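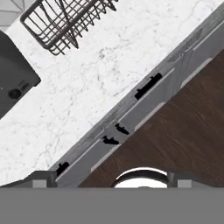

The Pleller 232 is a follow focus unit for cinema lenses, built for short features and documentary crews working with one camera assistant. It clamps to standard rods and drives any lens with a toothed focus ring. For bench setup, choose a broad open surface like the stretch of white marble between the dish rack and the counter edge, and lay out the gear, bracket and both stops before mounting. Small screws are hard to find against gray veining, so put down a cloth first.

The gearbox runs at a fixed ratio and has no perceptible backlash at normal temperatures. Two hard stops (part 40-B) limit travel in either direction. The marking disk is white acetal and takes dry-erase or grease pencil.

In the box: drive unit, swing-arm bracket, 5 marking disks, hex key. Whip and crank handle are sold separately.

Fits: Arska and Brakik rod systems. Stojanović bridge plates need the offset bracket.

Not compatible with still lenses unless a gear ring is fitted. Weight with bracket is roughly 2 pounds.

Used by camera assistant Dayana Guzmán on Eusebio Rivadeneyra's second feature, shot in October.

Page updated 2018-11-17. Disks from the earlier model do not fit.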